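Chapter 4
Starting Before You Start: Where Does the Arm Think It Is?

I'm going to open this chapter with a confession about how I used to grade my own work. For the longest time I judged a pick-and-place policy by its last ten seconds. Did the fingers close on the thing? Did the thing end up where I wanted it? Great, put a check mark in the spreadsheet and go get coffee. I did this for most of a winter at the Kinville lab, and by March I had a very long spreadsheet and almost no idea why any of my failures had failed.

Then a student asked me what the arm had been looking at when it began to move. I opened my mouth to answer and had nothing! So we went back and looked, and that afternoon of looking grew into the method we'll spend this chapter on. We call it the Sfakianakis start test (it's named after the street our old building was on, so please don't go hunting for a founding paper), and it's a simple one. You'll be able to run it by the end of section 4.3 with whatever arm you have.

Let me set up the problem first.

In Chapter 3 we trained a policy from demonstrations. A person guides the arm through a task, the wrist camera records, and the policy learns to match camera views to motions. We used the Mirkico set, which has 145 demonstrations of moving small items into a tray, and we got a policy that did pretty well on the bench. If you did the exercises, yours probably did pretty well too (and if it didn't, hang on to it, because a bad policy is going to be very useful in a few pages).

Now think about what those demonstrations have in common. The person guiding the arm knows where the items are. They can see the whole bench with their own two eyes. So when they start a demonstration they tend to start it from somewhere sensible, with the arm already more or less facing the work. The camera view at step one is full of helpful stuff: an item, part of a tray, maybe both. The policy never has to learn what to do when the view tells it almost nothing, and then one day you bump the stand, or somebody parks the arm a little differently, and step one is mostly wall.

I really do mean wall. Take a look at a view from the wrist and try to play the part of the policy for a moment.

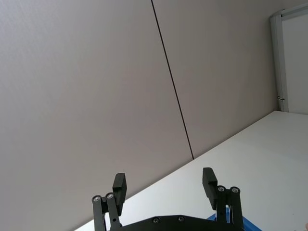

Figure 4.1. A view from the wrist camera, fingers open. Most of what the policy receives is grey wall and white tabletop.

What would you do? You and I can bring a lot of outside knowledge to a view like this one. We know that a tabletop goes on past the part we can see. We spot that bit of bright blue down by the gripper and think, aha, that could be a tray, let's look over there. We can tell the camera is tilted, because walls and tables don't usually meet on a slant like that. A policy trained only on tidy starts has none of this to lean on. It has the view, and it has whatever it picked up from the demonstrations, and that's it.

Notice something else, too. The gripper itself is the sharpest, highest-contrast thing the camera has to offer. Black fingers on a pale background, every single time. Those fingers sit in nearly the same part of the view in every demonstration, changing mainly as they open and close. My early policies loved them. When the rest of the view got dull, they seemed to fall back on finger position to decide what came next - open fingers meant "go down," closed fingers meant "go up and over." On a busy bench you'd never catch this. Point the same policy at a plain background and it will cheerfully go down toward nothing at all.

So the start test asks one question: how much does the outcome depend on the first view? You pick a set of starting poses that range from very informative to nearly blank. I use 40 of them, and I sort them by how much of the task is visible in the wrist view before any motion happens. You keep the items, the tray, the lights and the policy exactly the same. You run the policy from each pose and you write down two things, the final result and the direction of the first real movement. That second column is the one I'd been missing all winter.

When we ran it on the Chapter 3 policy, the results were a bit humbling. From the informative starts it looked every bit as good as my old spreadsheet said. From the sparse starts it mostly moved straight down, whichever side the items were on. And here comes the part I find most interesting: a few of those runs still ended in a success! The arm would head down, catch a corner of the tray in view by luck, and recover from there. My old scoring gave those runs the same check mark as all the others. The first-movement column showed them for what they were.

You might be thinking that the fix is just more data, and I thought so as well. We grew the training set to 2,000 demonstrations on the Plondirent bench, all of them collected the usual way with the usual tidy starts. The policy got smoother and quicker. On the sparse starts it barely budged. What helped was a much smaller batch in which we deliberately started the arm facing away from the work and had the person guiding it turn and look before reaching. I'll show you the comparison in section 4.4, along with the version of it I got wrong the first time by changing the lights halfway through. (Please don't change the lights halfway through.)

A word of caution before you run off to the lab. It's easy to read too much into a single view. Figure 4.1 can tell you what the camera had to work with at one instant, and it can't tell you what the policy did about it. For that you need the run, the log and the pose list side by side. I keep 3 windows open for this and I still lose my place, so label your poses clearly and don't rename them partway through a session.

What you'll need for this chapter:

Your trained policy from Chapter 3, good or bad
The pose list template from the course page
A log that saves the wrist view and the commanded motion at every step
A bench you can leave alone between runs

And here's the order we'll go in. Section 4.1 covers how to rank starting views by how much they show, first by eye and then with a simple score. Section 4.2 deals with saving and replaying poses so the arm really does return to the same place (harder than it sounds, especially if your wrist joint has a little play in it). Section 4.3 is the test itself. Section 4.4 looks at what to do with a policy that flunks.

Before you turn to 4.1, try this warm-up. Pull the first wrist view from each of your own Chapter 3 demonstrations and lay them all out on one screen. Don't measure anything yet. Jot down which ones you could act on if you were the policy, and which ones would leave you guessing, and keep that page handy - we'll use it to check the score we build in the next section.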